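Can a machine tidy the garden yet?
2026-08-26

Short answer from the person I rang at Votum: no. Longer answer, "ask me again when it stops driving over the flower bed."

Votum makes practice gardens. Simulated ones, houses and lawns and furniture, where a robot can get chores wrong as often as it likes without anyone paying for a new window. I had half an hour with one of their task designers, who'd rather not be named and was eating lunch.

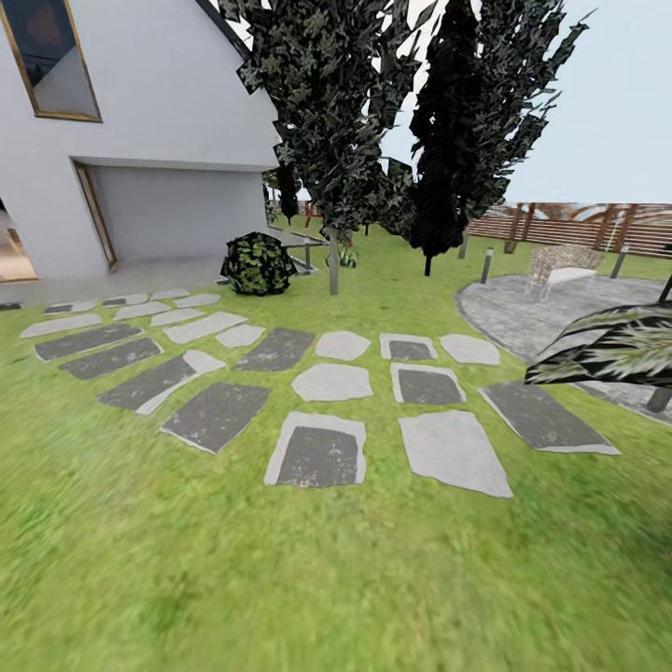
Why gardens, though? Everyone else does kitchens. "Kitchens are flat," she said. "You get a worktop and a nice hard floor. Outside you've got grass, edges, slabs, stuff lying at daft angles. People think picking up is the hard bit. Getting there is the hard bit."

The chore she keeps coming back to is clearing up after an egg hunt. Find the painted eggs, pick them up, put them in a basket. A toddler's job. Their current controller, nicknamed Hania, had 1,000 goes at it in May and finished 205.

"Which I was pleased with," she said. "The one before got 88."

Patio furniture is next on the list. Moving chairs, mostly.
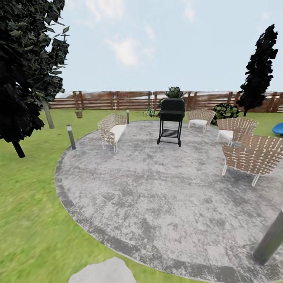 By the Ploddale Post home and garden desk

So what goes wrong? Reaching, she says. An egg is round, it's on grass, and the fingers have to come down either side without shoving it. "Too early and you've nudged it. Too late and you're squeezing nothing. And if there's two close together -- well." She didn't finish that one.

I asked if a real lawn would be worse. Much worse, aparently. Damp, dog, wind. Nothing at Votum has been let loose on a real one yet, and she isn't in a hurry.
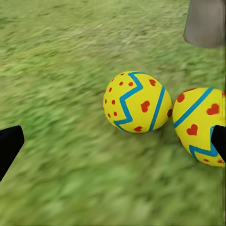
Would you buy one?

"No. God no." Laughing. Then, more carefully: she might buy something that did one thing. Collecting, say, and only collecting. A rival firm, Lindsay, has talked about a garden helper at £995 and she thinks the price is believable but the list of jobs isnt. "Pick one chore. Do it every time. Nobody wants a helper that manages it on Tuesdays."

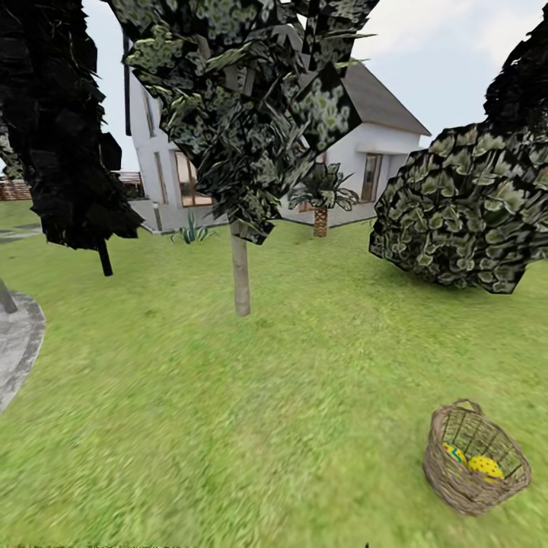
Shops have it easier, in her view. Shelves stay put, the lighting's the same all day, and staff can step in. A home has none of that -- and a garden is a home with the roof off.

When, then? She wouldn't give me a year. I tried twice.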